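4.2 Comparison of end effectors on deformable objects

The rigid-object results in Section 4.1 say little about how either end effector behaves when the target has no fixed shape. We therefore repeated the comparison with cloth. Two end effectors were mounted in turn on the same arm: the Patstead parallel gripper, which has two flat pads and a single actuated degree of freedom, and the Feken hand, a multi-fingered design with jointed fingers and rounded fingertip caps. Both were driven through the Kurura controller at the same command rate, and the wrist camera was left in the same mounting position relative to the flange so that the two sets of recordings could be compared directly.

Each attempt began with the end effector above the cloth and ended when the cloth had been lifted clear of the supporting surface or when the attempt timed out after 10 seconds. An attempt was scored as a success if the cloth was still held at the end of a short transport motion. Grasps that caught the supporting fabric together with the target were scored as failures, even when the target was also lifted. This is stricter than the rule used in the Mathias protocol, which accepts any grasp that moves the target.

A total of 3000 attempts were logged. We removed those in which the arm stopped on a joint limit before contact, as well as those in which the camera stream dropped frames during the approach. The remaining 2513 attempts form the data used below. Filtering was done from the logs alone, before any attempt had been scored, and the scoring was carried out by the second author, Oi-ling Hsueh, who did not take part in the tuning of either controller.

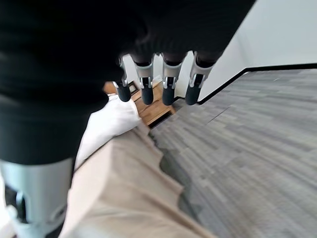

Figure 4. Wrist camera view with the multi-fingered hand above a white cloth and tan fabric.

The main difference between the two devices appeared during the approach. With the parallel gripper, the gap between the pads could be kept in view until shortly before contact, and the policy learned to center a fold in that gap. The hand occupies a larger part of the view. Its body hides the region closest to the palm, and the contact points of the fingertips have to be inferred from joint readings once the fingers begin to close. We tried cropping the occluded region and also masking it with a constant value. Cropping reduced the success rate slightly on the hand and had no measurable effect on the gripper. Masking had no measurable effect on either, and all results reported here use the uncropped image.

Failures also differed in kind. The gripper failed most often by closing above the cloth – the pads met without enclosing any material – and a second attempt at a lower height usually corrected this. The hand rarely missed the cloth altogether, but it tended to collect material from the layer underneath, particularly where the two fabrics were of similar stiffness. Lowering the closing force limit reduced these double grasps at the cost of more slips during transport. The value used in the main runs was selected on a separate set of 2000 simulated grasps and was not adjusted afterward.

Neither device was clearly better over the full set of cloths. The gripper was more reliable on thin cloths with a visible fold, and the hand on thick ones lying flat. Section 4.3 examines whether this ordering holds when the camera is moved from the wrist to a fixed external mount.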